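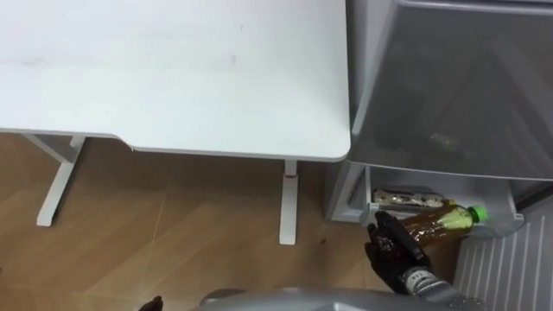

Notes on collecting the fridge task

April 2025

Print this post | E-mail this post

The fridge task is finished, at least as far as collection goes. We set out to record 600 usable episodes and ended with 486, and I want to write down how the total came out that way while I still remember the details.

The task is short. The robot starts beside the desk, facing the refrigerator. It reaches into the lower compartment, takes hold of a drink bottle, lifts it clear of the side wall and puts it on the desk. An operator drives both arms remotely for the whole episode. We log the head camera, joint positions, finger commands and a text instruction. The policy is trained to predict the next chunk of commands from the camera view and the current joint state.

Sigrún Lauritsen wrote the collection plan and did most of the driving at Clodmont. I did the rest, along with all of the review. Harpreet Beaulieu keeps the training code running and was the main customer for the data, which meant he was also the main source of complaints about it.

Print this post | E-mail this post

Grasping

Our first plan said only "grasp the bottle." That left too much open. A bottle lying on its side can be taken from above, from the base end or around the middle, and we had examples of all three within the first hour. A person can switch between them with no trouble. The policy averaged them, and the hand came down somewhere between two reasonable positions.

We rewrote the instruction so that the hand approaches the base end whenever the cap points away from it. The fingers go around the lower part of the bottle, close, and hold for a moment before the lift. The hold matters more than I expected. Without it, closing and lifting overlap in the log by a different amount in each episode, and the model has no clean signal for when the grasp is done.

The fingers themselves are a mixed blessing. A two-jaw gripper gives you one number to record. A jointed hand gives you one for every driven joint, and operators do not move them all the same way twice. After the first batch we mapped the glove input to a smaller set of hand shapes -- open, half closed, wrapped -- and interpolated between them. Sigrún lost some fine control and did not miss it. Harpreet's loss curves got noticeably smoother.

Placing objects

Between episodes we move the bottle. The rule is a new angle every time and a new position every 5 episodes, read from a printed list. We tried leaving this up to the operator, and the results bunched up near the middle of the shelf. People think they are placing things at random when they are putting them where the last reach went well.

A second item usually shares the compartment. In many episodes it is a wrapped food package lying toward the back, with the bottle at an angle in front. The instruction still names only the bottle. Episodes where the hand pushes the package and the bottle comes out anyway are kept and tagged. Episodes where the operator goes back to straighten the package are cut, as that motion belongs to a different task.

Translucent and glossy surfaces are their own problem. The smoky door on this refrigerator lets vague shapes through, and what shows through it changes with the door angle. We recorded with the door at several openings. I would not draw conclusions from one.

Review

We recorded 810 attempts in total. The rejects fell into a few groups:

-- operator hesitation longer than the limit in the plan
-- dropped camera packets
-- hand covering the bottle for most of the approach
-- start pose outside tolerance

The last group was the largest and the most annoying. The arms drift a little from their rest position over a session, and for a good while we had no check on it. Some of those attempts were otherwise very good. The recorder now refuses to start until both arms are back within range.

I also threw out a small number of attempts that were too fast. They were clean, but the motion between two logged steps was bigger than anything else in the set.

What is next

The same task moves to the Landport room, with a different desk height. Sigrún wants failed grasps followed by recovery included as their own category, and I agree with her. The review sheet needs a new column for it. Harpreet would like the full set again by July, with the shorter instruction text. I have told him he can have the text sooner than that.

Print this post | E-mail this post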